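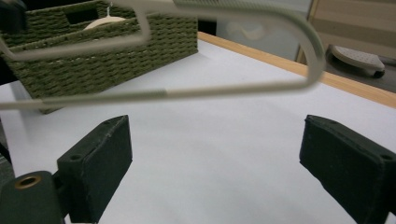

The Pronda is a hand-held gripper kit made by Bornemcombe for recording how people handle everyday objects. A person squeezes the handle, two blocky fingers close on the object, and a camera on the tool records the whole motion. The recordings are then used to train robot arms to do the same job. It is sold as a kit of parts and has won a loyal following among small labs - and it is easy to see why!

Design

The kit was designed by Alby Donnelly, who wanted a tool that a newcomer could put together in one afternoon. Flat linkage arms turn on metal bushings and move both fingers together, so the object stays centered between them. The finger pads are held on with screws and can be swapped in minutes. The full tool weighs 750 grams, light enough for long sessions, and the pads open to 90 millimeters. Kits come as singles or in pairs, the pair being the better choice for folding, threading and other work that takes two hands.

Use

Most owners start with household tasks such as hanging, sorting and tidying. Thin items are where the Pronda really shines. Clothes hangers, cords and narrow handles are awkward for many grippers, yet the flat faces of the pads meet closely enough to hold them upright. 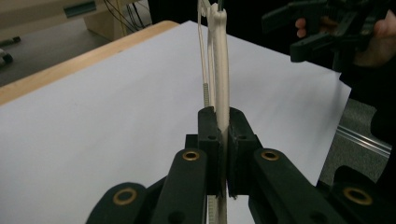

A Pronda gripping a narrow, cream-white object over a sheet of white paper, with a second gripper held at upper right.

Versions

The first version went on sale in April 2017 with plain pads. The current one, released on July 5, 2018, added 3 pad shapes and a stiffer trigger spring. Older handles accept the new pads.

Reception

Plollitz, a newsletter for hobby robot builders, praised the smooth closing action and the clear printed manual. Its reviewer found the trigger tiring after about 16 minutes of nonstop use and wished for a softer grip. The rival Zavala kit costs less, but its pads are glued in place.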